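Cleaning Sheet-Metal Storage Bins
Workshop Guides > Storage > Maintenance
Last updated: Saturday, February 22, 2025

This guide covers routine cleaning of painted and bare sheet-metal bins used for dry parts, granules and powders. It does not cover food storage or bins that have held solvents, oils or anything with a hazard label. For those, follow the data sheet for the material.

What you need

Shop vacuum with a fine-dust filter and a soft brush nozzle
Two nylon brushes, one wide and one narrow
Lint-free cloths
Neutral-pH detergent (Zosora concentrate was used for the quantities below)
Plastic scraper
Dust mask and nitrile gloves

Before you start

Empty the bin completely. Put the contents in a lidded container and label it with the material and lot. Do not tip the bin to get the last of the material out; the vacuum will collect it with less dust in the air.

Look at the seams. Welded seams can be wiped. Folded seams hold powder in the fold and have to be brushed out first, otherwise the damp cloth turns the powder to paste and it sets there.

Step 1. Vacuum from the top down

Start with the rim, then the walls, then the floor. Keep the brush nozzle in contact with the metal and move it slowly. In a divided bin, finish the shallower section first, then the deeper one.

Step 2. Brush the corners

Use the narrow brush where the walls meet the floor. Sloped walls shed most loose material, but a line of fines usually stays at the bottom edge. Brush along the edge, never across it, and hold the nozzle next to the brush as you go. Lumps that do not move can be lifted with the plastic scraper. Metal scrapers cut the paint and the cut will rust.

Step 3. Check for residue

Wipe a small patch of the floor with a dry cloth. If the mark comes off, it is dust and another pass with the vacuum will clear it. If it stays, it is either bonded residue or wear in the surface. Pale scuffing on a gray finish is easy to mistake for powder.

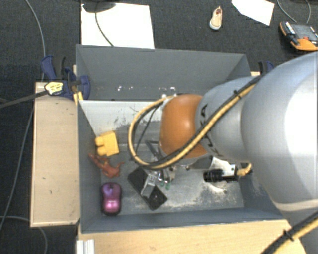
One reader wrote in to say that the dry cloth test gave a false result on a matte finish – the cloth came away clean, yet a damp one picked up a white film. The comment suggested testing the same patch twice, dry and then damp, before deciding that a mark is wear. This is a fair correction for matte and textured paint. On gloss paint the dry test is enough.

Step 4. Wash

Mix 50 ml of detergent with 5 liters of lukewarm water. Wring the cloth until it no longer drips, then wipe the walls and floor in one direction. Repeat with a second cloth and plain water. Detergent left on the surface attracts dust, so do not skip the rinse.

Step 5. Dry

Dry by hand, then leave the bin open overnight. Run a dry cloth along the folded seams in the morning. If it picks up moisture, leave the bin open for another day. Do not use a heat gun on painted bins.

Step 6. Touch up

Cover chips with a matching primer. Mova zinc primer bonds to bare steel without sanding if the area is dry and free of grease. Let it cure for the time printed on the can before refilling.

Cleaning interval

Bins holding coarse parts: every 100 refills.
Bins holding granules: every 50 refills.
Bins holding powder: at each change of material, with no exceptions.

Workshops that shut down over the winter should do a full wash in November and leave the bins empty until restart – powder left in an unheated room takes up moisture and cakes against the floor.

Related guides: Replacing bin gaskets. Removing rust from folded seams.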